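Gritine: Two Arms and a White Plastic Table
Calumby Robot Manipulation Group
Gallery page, last updated 2025-01-19

Gritine is our study of how a two-armed robot learns to put together light household furniture from recorded demonstrations. The work object is a small white plastic table with push-in legs. We picked it for a dull reason. It is cheap, it survives being dropped, and every part of it is the same color, so a policy that depends on color to tell one part from another gets nowhere.

The research question is about cameras. Many learned policies run from a head view alone, and many others add a small camera at each wrist. The wrist views cost bandwidth, they add cables that can snag, and they are blurred or blocked a good deal of the time. We wanted to know how much they are worth on a task where the part that matters is often behind a gripper.

We recorded 2,085 demonstrations by teleoperation in the Bermúdez room. Each one covers a single stage of the job: holding the tabletop steady, lining up a leg with its socket, or pushing the leg home. Operators were told to work at their own pace and to keep going after a slip. Slips and second attempts stayed in the data. We removed a recording only if a camera stream had dropped out.

All streams are saved with the joint positions and gripper commands and are lined up in time afterward by a tool we call Fostik. The policy takes the current images and joint positions and puts out a short run of motions for both arms, then looks again and repeats. It has no depth sensing, no markers on the parts and no 3D model of the table. The same network handles all three stages.

The two head views show both arms and most of the work area. The two wrist views are much closer and see very little else.

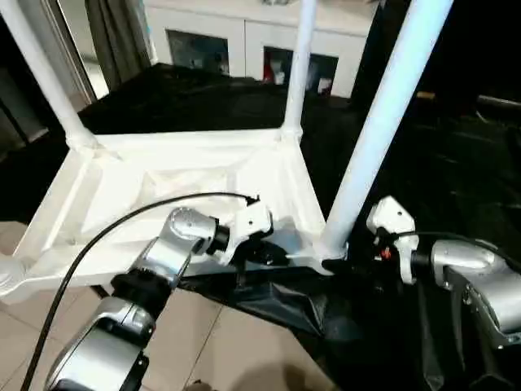 Head view, table upside down. The left gripper is at the rim near the front edge and the right one holds the base of the nearest leg. 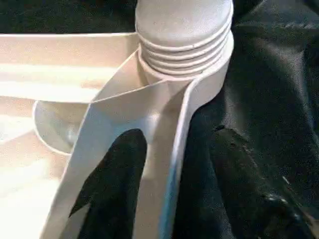
Wrist view of white plastic at close range, with a ribbed neck, flared panels below it and black fabric to the right. At this distance, shading along the edges carries most of the information.
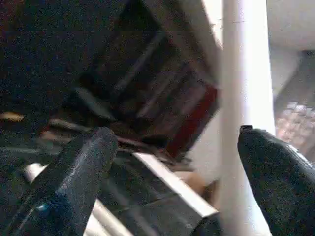

Wrist view past two open black gripper fingers. The white pole runs from the top edge to the bottom edge, with the right finger overlapping its lower-right portion. 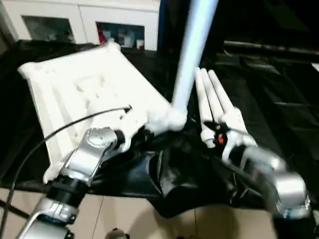

Head view. The fingers of the left hand press on the side of the white molded tray, next to the end of the long white rod. The right hand is open.

If the wrist images are so often blurred or blocked, why keep them as an input?

They supply the last small correction before contact. From the head, a leg that is lined up with its socket and a leg that is slightly off look nearly the same, and the hand frequently covers the joint. A wrist camera moves with the gripper, so a small error in position shows up as a large shift in the image. The policy doesn't need a sharp picture for that. It needs the edge of the leg and the edge of the socket to be visible for a few moments during the approach, and in most of our recordings they are.

Results so far

We ran 128 trials of the full leg insertion stage with each camera setup. A trial counted as a success if the leg was seated to its stop and stayed there when both grippers let go. The person scoring did not know which setup was running.

With the head view and both wrist views, the policy succeeded in 59 trials. With the head view alone it managed fewer than half as many. Wrist views without the head view did worst of all, mainly in the approach, where the arms had no good way to find the tabletop if it had been moved.

The amount of data mattered less than we thought it would. Training on 1,000 demonstrations gave results close to those from the full set when all the cameras were used. With the head view alone, doubling the data helped slightly, and we saw no sign that more of the same recordings would close the gap.

Where it fails

The most common failure is a leg that enters the socket at an angle and jams. The policy tends to keep pushing, and it seldom backs out to try again, even though operators did so many times in the demonstrations. We think the short history window is to blame. From a single moment, a jammed leg and a leg halfway through a good insertion are hard to tell apart, and the policy sees only a little more than a single moment.

The second is the tabletop sliding. The holding arm presses down and inward, and if the pressing point is too close to a corner the whole table turns under the load. Operators corrected for this by feel through the teleoperation handles. The policy has no force input, so it reacts only after the turn is visible. By then the leg has usually lost its line to the socket.

The third is cable contact. A cable that lies across the work in a new way can pull the policy's attention, and in a few trials an arm paused next to a cable and didn't start again until the time limit ran out. We tried training with random dark strips drawn over the images. It reduced the pauses and left the success rate unchanged.

Notes on the setup

Background: black fabric under the parts. White plastic on a pale floor was close to unusable in early tests. The fabric shifts and bunches during a session, and we don't straighten it between recordings. The folds change from one demonstration to the next, which we count as useful variation.

Lighting: the normal overhead lights of the room, with nothing added. Glare on the plastic washes out the molded details in some views. Lowering the exposure on the wrist cameras brought the details back but made the fabric noisy, and the policy performed the same either way. We went back to the default.

Start positions: the tabletop is placed by hand inside a marked area before each trial and turned by a random amount. Legs start either in a gripper or partway into a socket, depending on the stage.

Limits of the study: one table design, one robot and one room. We have not tested the policy on colored parts or on wood, and we would not expect it to transfer without new recordings. The comparison between camera setups is the part we trust most, because everything else was held the same.

Next steps

The next round of recordings starts in June. It will add force readings at both wrists and a longer image history, and operators will be asked to jam a leg on purpose in a share of the demonstrations and then free it. We also plan to test a single wrist camera on the inserting arm only. If that does as well as two, the holding arm can lose a camera and the cable that goes with it.

The recordings will be released along with Fostik when the alignment checks are finished. Groups that want to use the same protocol before then can ask us for the trial sheet and the scoring rules.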